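Kuneo puts the snack cupboard on the wall, where everyone can see who emptied it

Drosdale, 11/16/20 — Kuneo, the small-space fittings firm, today announces the Chevalier, a snack nook for people whose kitchens stopped having room for snacks some time ago but whose households did not stop eating them.

The Chevalier is a narrow enclosure built on an aluminum-coloured frame, with rails for hanging baskets at whatever height suits the tallest thief in the family. It stands 90 cm wide, takes up to 2 hanging baskets in its basic form and goes together without glue, drilling or a weekend of silence between spouses.

"We asked 600 households where they kept their crisps," said Ximena Solís, head of design at Kuneo. "A good many said on top of the fridge, and several asked why we wanted to know."

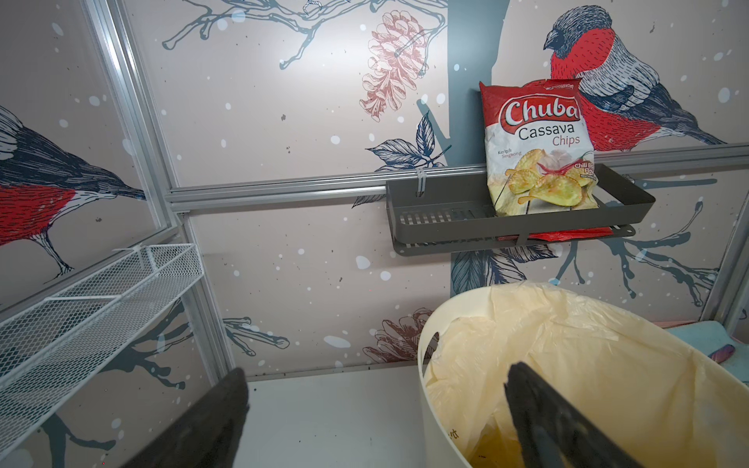 Shoppers can choose their own lining paper, and the winter pattern of bullfinches, pine cones and falling snow has been the early favourite in the Drosdale showroom. Solís had argued for plain grey. She has since been shown the order book.

Baskets come in dark grey metal or white wire mesh, and either will hold a bag of cassava chips upright, so that the crumbs stay at the bottom where they belong. A lined bin on the floor of the nook is advised.

"My own bags used to live behind the flour," said Walter Muñoz, manager of the Custis shop, which will stock the range. "I thought they were hidden — they were merely squashed."

The first 700 units go on sale in January at Kuneo's Drosdale showroom and at Custis. Lining paper is sold by the roll, and spare baskets may be ordered separately.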